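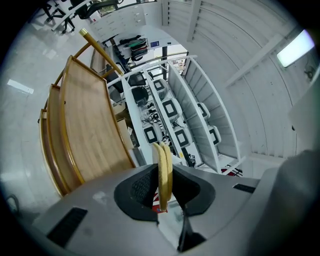 ## Masking the gripper before tracking

Liltgate loses its pose when features land on the gripper body, as those points move with the lens. Mask them out first.

1. Open a recording in Emness and pick a frame with the fingers closed.
2. Draw a polygon over the grey housing and both yellow fingers. Include the black border outside the fisheye circle.
3. Grow the mask by 10 pixels and save it as `mask.png`.
4. Run:

`liltgate track --mask mask.png --max-features 700`

Check the overlay at frame 232 — no points should sit on the housing.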